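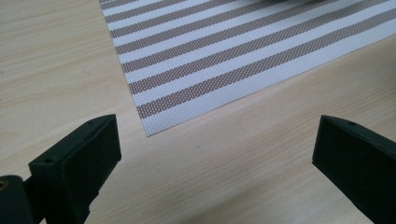 COMMUNIQUÉ DE PRESSE
Pour diffusion immédiate

Skallow ouvre en septembre son service de location de linge et d'arts de la table pour les petites maisons d'hôtes

L'entreprise Skallow, spécialisée dans l'équipement des petits hébergements, annonce l'ouverture de son nouveau service de location et d'entretien pour les maisons d'hôtes, les gîtes et les tables paysannes. Le service sera disponible à partir du mois de septembre dans trois départements : la Drôme, l'Ardèche et l'Isère. Il concerne les nappes, les serviettes, les sets de table, les torchons et, sur demande, la vaisselle de petit déjeuner.

Un besoin exprimé par les propriétaires

Les hôtels de grande taille disposent depuis longtemps de contrats avec des blanchisseries industrielles. Pour une maison qui possède deux ou cinq chambres, la situation est différente. Les volumes sont faibles, les tournées de livraison ne passent pas toujours dans les villages, et les contrats demandent souvent une quantité minimale que le propriétaire ne peut pas atteindre hors saison. Beaucoup de personnes lavent donc elles-mêmes le linge de table, le soir, après le départ des clients.

Skallow a mené pendant l'hiver une période d'essai avec 15 établissements volontaires. Les propriétaires ont reçu chaque semaine un lot de linge propre et ont rendu le lot utilisé dans le même sac. Les remarques reçues pendant cette période ont conduit à plusieurs changements. Le sac a été réduit, car il était trop lourd pour être monté à l'étage. Les serviettes sont maintenant pliées en quatre et non plus en trois, afin d'entrer dans les tiroirs de buffet de dimension courante. Enfin, le jour de passage peut être déplacé jusqu'à la veille à 15 heures, par simple message.

Une gamme composée avec Lodex

Les articles sont fournis par l'atelier de tissage Lodex, partenaire de Skallow pour ce projet. La collection proposée au lancement comprend 52 références, dans des tons naturels qui peuvent être mélangés entre eux sans difficulté : écru, sable, gris, vert olive et terre cuite. Les tissus en coton et en lin lavé ont été choisis pour leur tenue après de nombreux lavages. Les sets de table existent en version textile, qui se lave en machine, et en version tressée, qui se nettoie avec une éponge humide.

Les établissements peuvent choisir une seule couleur pour toute l'année ou changer de couleur à chaque saison, sans supplément. Il est également possible de faire broder une initiale ou un petit motif sur les serviettes. Dans ce cas, les pièces brodées sont réservées au client et ne circulent pas chez les autres abonnés.

Un lavage réalisé sur place, dans la vallée

L'entretien du linge est confié à la blanchisserie Goodwin, qui a installé à cet effet une ligne de lavage séparée, dédiée aux petits lots. Chaque sac est traité seul, du tri jusqu'au repassage. Cette méthode est un peu plus lente, mais elle évite les pertes et les échanges entre clients, qui étaient le principal sujet de plainte pendant la période d'essai.

Les pièces tachées font l'objet d'un second passage. Si la tache reste visible, la pièce est retirée et remplacée au prochain passage, sans frais pour le client. Le linge retiré est découpé en chiffons d'atelier ou donné à une ressourcerie locale.

Des formules sans quantité minimale

Trois formules sont proposées. La formule Matin couvre le petit déjeuner, avec les sets, les petites serviettes et les torchons. La formule Table ajoute les nappes et les grandes serviettes pour les maisons qui servent le dîner. La formule Réception s'adresse aux propriétaires qui accueillent des mariages ou des réunions de famille, jusqu'à 100 couverts, et se commande à l'unité, sans abonnement.

Les deux premières formules sont conclues pour une saison et peuvent être suspendues pendant les périodes de fermeture. Aucune quantité minimale n'est exigée. Le linge perdu ou brûlé est facturé selon un tarif qui est remis au client avant la signature.

Commande et suivi en ligne

Les abonnés disposent d'un espace personnel, développé avec l'outil de planification Trimix. Ils peuvent y indiquer le nombre de clients attendus, modifier un passage, signaler une pièce abîmée et télécharger leurs factures. Pour les personnes qui préfèrent le téléphone, une permanence est assurée chaque matin de 8 heures à midi.

Les inscriptions sont ouvertes dès maintenant. Les établissements situés hors des départements mentionnés peuvent s'inscrire sur une liste d'attente ; ces demandes aideront Skallow à décider des prochaines tournées. Des échantillons de tissu sont envoyés gratuitement sur demande, dans la limite des stocks.

À propos de Skallow

Skallow propose aux petits hébergements touristiques des solutions de location, d'achat et d'entretien pour la chambre, la cuisine et la salle à manger. L'entreprise travaille de préférence avec des ateliers et des prestataires situés à proximité de ses clients.

Contact presse

Skallow, service communication
Dossier de presse, nuancier et visuels disponibles sur simple demande.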